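# Mernura cell

The **Mernura cell** is a two-armed tabletop work cell used for handling drink cans and small packaged goods. It was designed by Songül Akbulut and İlker Kozan at Arkilel and is maintained under a service plan written by Covadonga Goicoechea. The cell is best known among its operators for its upkeep procedure, which was later adopted for the larger Stulirska cell.

## Layout

The cell consists of two black arms that reach over a wooden table from opposite sides. Each arm ends in a gripper that closes on a can from the side. Standard loads are 330 ml cans, placed upright within reach of both arms, and the shrink-wrapped multipack from which they come.
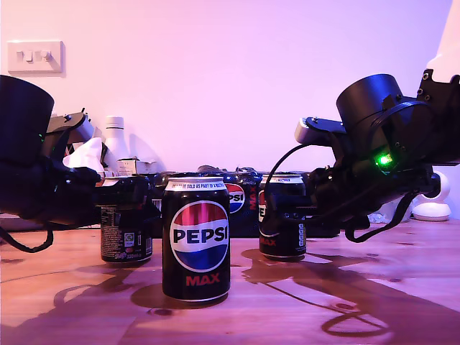 Power and signal cables run to each arm separately. The service plan requires enough slack for the wrist to turn through its full range, and no cable may pass between the fingers at any point in a cycle. A cable that has stiffened or lost its outer jacket is replaced, and taping is permitted only until the end of the shift.

## Setup

Setup begins with the arms powered down and the mounting screws checked by hand. The operator then moves each arm to its home position and confirms that the reading on the controller agrees with the mark on the joint. If the two differ, the joint is zeroed again before any load is placed on the table.

Grip force is set second. Full cans tolerate a firm grip, but an empty can dents easily, and the two settings are stored under separate names. Güneş's method, named for the technician Muammer Güneş, closes the fingers on a full can in steps until the can can be lifted without slipping, and then adds one further step. The procedure is repeated for the other arm, as the two grippers seldom wear at the same rate.

The last stage is a shared reach test. Both arms are sent at low speed to the edge of the area they have in common. The controller must hold one arm back whenever the other has entered it.

## Maintenance

Routine care is divided by cycle count. Finger surfaces are wiped after every 20 cycles when torn packaging is being handled. Screws on the wrist brackets are tightened at 1,000 cycles, and the finger faces are inspected at 2,000. Any finger with a visible groove is exchanged as part of a pair.

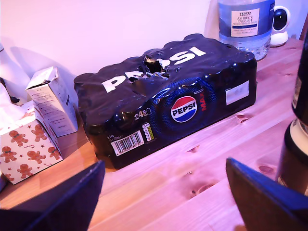

**Why are gripper fingers exchanged in pairs?**
A new finger is slightly thicker than a worn one, so a mixed pair closes off center and pushes the can to one side.

## Repairs

The most frequent repair is the replacement of a wrist motor. The arm is supported from below, the cable is unplugged at the motor end, and the bracket is removed before the housing. After the new motor is fitted, the full setup sequence is carried out on that arm, followed by the shared reach test.

An early fault, recorded at cycle 1,157, caused the left arm to drift downward while holding a load. Muammer Kırmızıgül traced it to a loose connector. The service plan was revised in April to include a pull test on every connector after a motor change.

## See also

- Stulirska cell
- Karabulut grip scale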